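The Trial Month

The contract said the service could be returned inside 90 days, and the shop took that sentence seriously. It was printed on yellow paper and taped up by the time clock, where everybody would walk past it twice a shift.

The shop was called Gudeta and it packed sample kits for companies that sold paint, tile and molding. The blocks came in mixed. They went out in sorted sets. In between, somebody stood at a bin and picked.

I was that somebody for seven years, so when the owner signed up for Hillano I was the one told to write the review. Hillano was a picking service. You rented the arm by the month and they sent the gripper, the software and a binder. The gripper was the part they were proud of. It had its own name, Imell, and its own chapter.

"Be fair to it," the owner said.

I said I would be. I bought a notebook.

The first week I wrote down complaints. The binder had two page 80s. The help line played the same song every time. The arm would reach over the bin, stop, and wait long enough that I had my hand halfway to the stop button, and then it would go down and take the block I would have taken second.

I wrote that down too. It always took the one I would have taken second.

In October I quit timing it and started watching it. There is a way of working a bin that you don't learn from a binder. You leave the steep ones until the flat ones are gone, and you keep your fingers away from the back seam. My mother taught me at the old place, Lundora, before it closed. She never said it out loud. She just moved my wrist.

The arm went for a steep one. It missed. It went up, came down a little to the left, and missed again. I stood there with my arms folded and found I was leaning that way with my whole body, like you do with a bowling ball.

"Flat ones," I told it.

Nothing in the chapter on Imell said it could hear.

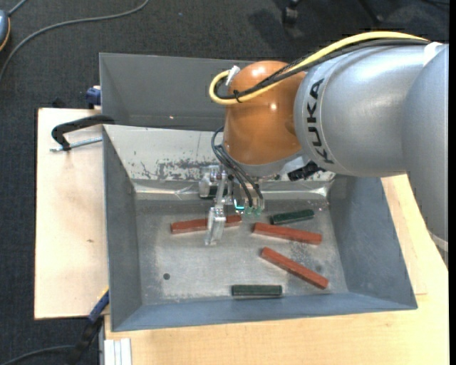
Reds and greens in the bin, with the gripper down among them.

It finished the bin a little before lunch. I dumped in another and went to eat my sandwich on the loading dock, and I left the notebook on the bench.

The form Hillano wanted back had a box for picks completed. I put 3,000, because it was more than 3,000 and the box was small. There was a line for overall value and I wrote that the rent was high for a shop our size – it was – and that the help line needed another song. There was a line for what we would change.

I thought about that one through two coffees. Then I wrote that it ought to start with the flat ones and work toward the steep, and that it should stay off the back seam. I signed it and dated it 26 November 2024.

The owner read it standing up.

"So do we keep it?" he asked.

"It's slow," I said.

"You were slow."

I took the yellow paper down from beside the time clock and put it in the drawer with the binder. Then I went back and filled the bin.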